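FOR IMMEDIATE RELEASE

Truvberg Opens Skokine, a Program for People Who Would Like to Show a Robot Something Once and Go Home

Evening sessions start in November; no robotics degree needed, patience an advantage

Truvberg, the maker of teaching tools for robot arms, announced today that it will open its remote demonstration program, Skokine, to the public in November. Anyone with a home computer and a steady hand will be able to log in, take control of a robot arm in a simulated dining room, and move the crockery around while the software takes notes.

The company has spent 2 years learning that the people who are best at building robots are frequently not the people who are best at putting down a cup. An internal trial last spring pitted the engineering department against the front office. The front office won, and has mentioned it since.

"We had a controller that could solve for every joint in the arm faster than you can blink, and a room full of engineers who drove it like a shopping cart," said Hauwa Dauda, who runs Skokine. "Then Babita from billing sat down on her lunch break and did the whole table in one go. I asked her how. She said she had children."

Babita Awasthi now trains new demonstrators on Saturday mornings. She is still in billing.

Skokine works in two ways. In the first, a demonstrator steers the arm from a distance using a handheld controller, watching the simulated room on a screen. In the second, which takes place at Truvberg's workshop, the demonstrator takes hold of a real arm and guides it through the motion by hand, a method the industry calls kinesthetic teaching and the workshop calls "dancing with the coat rack." Either way, the joint positions and the opening and closing of the gripper are recorded from start to finish. The recordings are then used to train a control policy, which attempts the same job by itself, with results that Truvberg describes as encouraging and occasionally rude.

The dining room was chosen because it is dull. Tables, chairs, trays and mugs are things that everybody has an opinion about, and a demonstrator needs no training to know when a cup has ended up somewhere silly. The arm, for its part, needs to be told.

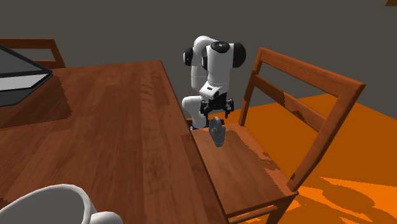
Why not simply program the arm to do the job?

For a job that never changes, programming is still the better choice, and Truvberg will cheerfully say so to customers who were hoping to spend more. Writing out every motion becomes a chore once the cup can be anywhere, at any angle, next to anything. A demonstration carries a lot of small decisions that people make without being able to put them into words, such as how high to lift and when to slow down, and a policy trained on enough of them has a chance of coping with a table it hasn't met.

"Enough" is the word that keeps the lights on at Truvberg. The current Skokine library holds 2,000 demonstrations, all of them made by staff, their relatives and one very thorough piano teacher. The company would like a good many more, preferably from people who set tables differently from one another. According to Mamta Tomar, who reviews the recordings, the staff have begun to move alike, and the robot has picked up the habit.

"It hesitates before it lets go," Tomar said. "That's Deepak. Deepak hesitates before he lets go. We now have a policy with Deepak's nerves."

Deepak Vashisht, a software engineer at the company, declined to be rushed into a comment.

New demonstrators begin with 3 short practice tasks and may then book sessions of 36 minutes. The odd length was settled after testing showed that attention sags well before the hour and that the scheduling software, for reasons under investigation, would not accept 35. Failed attempts are kept as well. A dropped cup followed by a sensible recovery is worth having, and Truvberg asks demonstrators to resist the urge to start over every time something goes wrong. Cursing is not recorded, as the program has no microphone.

Sessions are paid at a flat rate per accepted recording. A recording is accepted if the task is finished or if the demonstrator made a fair effort to rescue it. Throwing things is possible in the simulator and has been tried, mostly by management.

The program also brings an update to Turkik, Truvberg's playback tool, which lets demonstrators watch their own sessions from any angle and trim the part at the beginning where they were looking for the right button. Éabha Ó Ceallaigh, who designed the new version, added a side-by-side view of the human demonstration and the robot's later attempt at it. Early users have found this either touching or insulting.

Registration opens with the program in November. Evening places begin at 7 p.m. and the Saturday morning group is limited to the number of people Awasthi is prepared to put up with.

About Truvberg

Truvberg makes software and hand controls for teaching robot arms by demonstration. Its products include Skokine and Turkik. The company's workshop has one good coffee machine, which no robot is allowed to touch.

Media contact: Hauwa Dauda, Skokine program, Truvberg

###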